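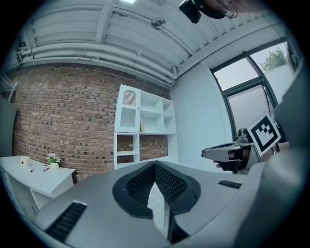
# Coir logs or live stakes for a low creek bank with seasonal high water?

Asked 8 Jun 2021 in **Streams and Shorelines**

Our neighborhood group has permission to work on a 300-foot stretch of the east bank of Clegg Creek, upstream of the Dravside footbridge. The bank is low (knee height at most), silty clay over gravel, and has been undercut along most of its length. Turf grass was mowed to the edge until last year. Water level at the toe changes by 6 inches over a normal week in spring and goes well over the bank after a large storm.

The parks office in Peltport will pay for materials up to $659. That doesn't cover coir logs for the full length at the prices I have been quoted, once stakes and twine are added. Live willow stakes would cost close to nothing, as there is a stand of sandbar willow downstream that we are allowed to cut from.

What I need to know:

- Will live stakes alone hold an undercut toe, or do they need something in front of them for the first season?
- If I can only afford coir on part of the bank, which part?
- Is it too late in the year to cut and plant willow?

Full sun, no livestock, some deer.

Yhon Escobar

---

## 2 replies

**mudline_k** (marked as most helpful)

Taking the last one first: yes, it is too late. Live stakes have to be cut and planted dormant, after leaf drop and before bud break. Stakes cut in leaf will often push some growth and then die when the roots can't keep up. Plan on November if the ground is still soft. Use the summer for grading and permits.

On the toe: stakes alone do very little in the first season. They have no root mass yet, and an undercut bank will drop out from under them. Any toe that is under water at normal flow needs physical protection until the roots have taken over. Coir will do that, provided it is keyed in at both ends and set so that the top of the log sits slightly above normal water level. Logs that float, or that let water in behind them, make the erosion worse.

Where to put it: walk the reach at normal flow and find where the fast water runs against the bank. On most small creeks this is the outside of a bend, from the middle of the curve to just past its downstream end. Put the coir there. Check below the footbridge too, even though it's outside your stretch, as abutments can throw current back at a bank.

On straight sections with slow water, regrade the lip to a gentle slope, cover it with coir fabric (much cheaper than logs), seed it and stake through the fabric in the fall.

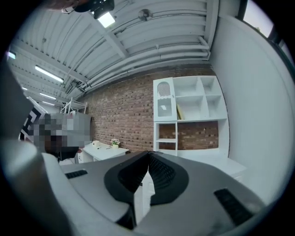
*Gray gripper housing, with the black finger pads angled into a V.*

Other points:

- Cut the butt end at an angle and the top end flat. Plant butt end down, buds pointing up.
- Most of the stake goes in the ground, deep enough to reach soil that stays damp in August.
- Use a steel bar for pilot holes in clay. Hammering stakes in directly splits them.
- Tamp the soil around each stake. Air gaps kill more of them than deer do.
- Stop mowing now. Flag a no-mow strip so the contractor sees it.

Ask the permit office whether regrading below the ordinary high water mark is covered by the permission you have. It is frequently treated separately from planting.

---

**Clusden Pete**

We used willow only, no logs, and it came up fine. Different creek, mostly gravel, and not undercut so maybe not the same thing. Wouldn't spend money on coir myself. Deer ate the tops the first winter and they grew back. Get more stakes than you think you need.

> **mudline_k:** Gravel bar with no undercut is the easy case. I would not expect the same result on silty clay.

> **Yhon Escobar:** Thanks both. The fast water is against the bank at the upstream bend only, so coir logs there and fabric on the rest. I'll check on the grading question before ordering.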